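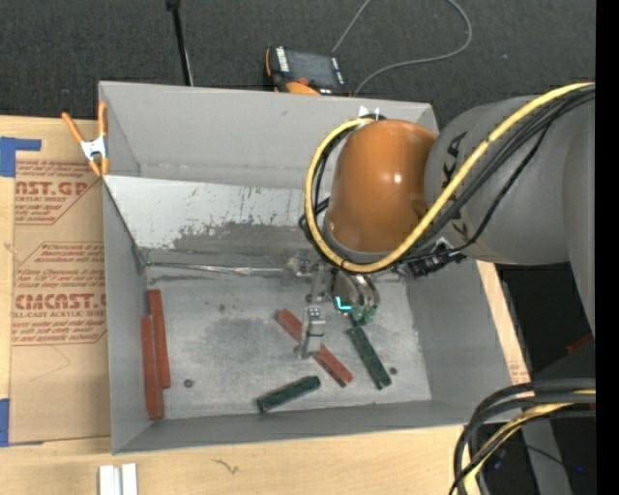

Kumer, packing and storage
Minutes of the regular meeting, 20 Apr 2022
Place: the small meeting room next to the packing hall
Present: head of packing (chair), storage, purchasing, quality, early shift, late shift, office (minutes)
Excused: delivery

1. Opening and minutes of the last meeting

The chair opened the meeting and thanked everybody for coming on time. The minutes of the last meeting were read. Storage asked for one correction: under point 3 it was written that the tall gray bins "are to be replaced". It was agreed only that we look at the possibility of replacing them. The correction was accepted and the minutes were approved with it.

The order of the agenda was changed. The point about the labels was moved behind the point about the count, as the two belong together.

2. Open points from last time

The second broom for the hall was bought and is hanging at the side door.

The list of bin numbers is not finished. Storage wrote down the numbers in the front row, but in the back row several numbers cannot be read any more. Storage will finish the list when the back row is pulled out for cleaning.

The question to Nernico about the shorter blocks is still without an answer. Purchasing wrote two times and will now call.

The lamp over the second work table was repaired. The late shift reported that it is still making a noise in the evening. The office informs the electrician.

3. Floors of the gray bins

Quality brought up the condition of the bin floors. The metal floors of the older gray bins are worn, and there was a question if the wear can leave marks on the blocks. Quality looked at blocks from two older bins and from one newer bin and compared them under the good lamp. On the red blocks no difference was found. On the dark green blocks a few light lines were found on the long sides, but these lines were found in the newer bin as well, so it is not possible to say that they come from the floor.

The early shift said that the lines were already known when the blocks arrived from Nernico last October, and that at that time a complaint was discussed but not sent. Purchasing has no paper about this. The chair asked that in the future such a thing be written in the delivery book on the same day, also if we decide to do nothing.

There was a longer discussion about mats. Storage would like a thin mat in every bin. The late shift is against it: when mats were tried in the flat trays, they moved, and the blocks went under the corner of the mat and were forgotten there. Purchasing has a price from Kazmi for mats cut to size, but the smallest order is 800 pieces, and we do not have so many bins. Purchasing will ask if Kazmi can sell us the material on a roll, so that we can cut it ourselves.

Decided: Two bins get a mat for a trial. The mats are cut from the material that is left over from the trays and are fixed with tape at the corners. Quality looks at the blocks from these two bins before the next meeting. No mats are ordered until then.

4. How many blocks stay in a bin

The early shift reported that the bins are not always emptied completely before new blocks are put in. Often a few blocks stay on the floor, mostly close to a wall, and the next delivery is filled on top of them. In this way it is possible that the oldest blocks stay in the bin for months.

The late shift explained that the walls of the bins are tall and the last blocks are uncomfortable to take out by hand. A person has to bend far over the edge. When blocks lie tight against a wall, one has to push them away from it first before they can be gripped well. The late shift does not think that the colleagues are careless.

Storage proposed to tip the bin carefully on the table and to let the last blocks slide out. Quality does not like this because the blocks can hit each other at the ends, and the ends are the part that the customer looks at first. After some discussion it was agreed that tipping is not allowed.

Decided: A bin is filled again only when it is empty. The person who wants to refill takes out the rest first and puts it in the flat tray beside the table. What is in the tray is used before anything else. A step will be placed at the first table so that it is easier to reach in. Storage has one that is not needed at the moment.

5. Mixing of the colors

The question was if red and dark green blocks may lie in the same bin. In the written rule they are kept apart. In the daily work they are often together, because the Pistunex sets need both colors and it saves walking between the rows.

Quality has nothing against mixed bins for the Pistunex sets if it is clear from the label. The problem is only when a mixed bin comes back to the row of the single colors, and somebody takes from it without looking. This happened once in the last period and a customer received a set with one green block where a red one should be. The set was exchanged and the customer was friendly about it.

The early shift remarked that in weak light the dark green is hard to recognize, especially at the bottom of a tall bin where there is shadow from the walls. The red is never a problem. It was asked if Nernico has a lighter green. Purchasing answered that the lighter green exists, but the customers of Pistunex chose the dark one from the samples, and the sets in the shops should match with the sets that were sold before.

Decided: The written rule is changed. Mixed bins are allowed on the work tables and in the first row only. They get a label with both colors on it. They do not go back to the other rows before they are sorted. The office writes the new text and hangs it in the hall.

6. The yearly count

Storage presented the result of the count. According to the book there should be 3907 blocks in the hall. The count gave 3772. The difference is 135 blocks.

Storage thinks that a part of the difference comes from the blocks which were taken out for quality tests and not written down. Quality agreed that this is possible and will look in the cupboard of the test room. Another part can be the damaged blocks that were thrown away. The late shift asked if the flat trays were counted. Storage had counted the trays on the shelf, but was not sure about the trays standing on the tables at that moment.

The chair said that the difference is not a disaster, but that it was larger than in the year before and that she would like to understand it. It was proposed to count everything again. Most of the people present were against a full second count, as it takes the hall out of work for an entire morning.

Decided: Only the trays and the test cupboard are counted again. The result is added to the first count. If the difference is still large, the point comes back on the agenda. From now on a sheet of paper hangs on the test cupboard, and each block that is taken is written there with the color.

7. Labels

The present labels are glued on the short side of the bin. When the bins stand close to each other in the row, the label cannot be seen. In addition, the glue does not hold well on the matt surface, and labels were found on the ground.

The early shift showed a holder with a clip that is put over the upper edge of the wall. The card can be changed without glue. It was tried on one bin which was carried into the meeting room, and it sat firmly. Storage was worried that the holder will break when two bins are pushed together. The early shift will test this.

Purchasing asked that the cards have the same size as the cards for the shelves, so we need to buy just one kind.

Decided: 4 holders are bought and used in the first row until the next meeting. If they survive, we order for all bins.

8. Order on the work tables

The chair reminded that on a work table there should be only the bin in use, the tray and the things needed for the present work. In the past weeks there were also cups, a jacket and the delivery book, which was then searched for by two colleagues for a long time. The delivery book has its place on the hook by the door.

The late shift asked for a cloth and a soft brush at each table. The light wood of the tops gets dirty quickly where the bins are pushed across it, and with the brush the dust can also be removed from the bin floor before filling. Agreed. Purchasing orders.

It was further asked to lift the bins and not to pull them over the table. Two persons should do this when the bin is full. Storage will mark the position of the bin on the table top with tape, so that it always stands in the same place.

9. Various

The delivery from Nernico is expected in the week after the holidays. Storage needs free space in the second row until then.

Pistunex asks if we can pack a small set with five blocks. Quality and packing will make a sample box. The price is discussed later with the office.

The window in the washing room does not close. The office knows about it.

The early shift asked if the radio may be turned on again in the hall. It may, at low volume, and it is turned off during the count.

10. Tasks until the next meeting

Storage: finish the list of bin numbers, bring the step to the first table, mark the positions with tape, count the trays again.
Purchasing: call Nernico, ask Kazmi for material on a roll, order holders, cloths and brushes.
Quality: check the blocks from the two bins with mats, look through the test cupboard, sample box together with packing.
Early shift: test the label holder.
Office: new text for the mixed bins, sheet for the test cupboard, electrician.

The date of the next meeting will be sent by the office. Corrections to these minutes please in writing to the office.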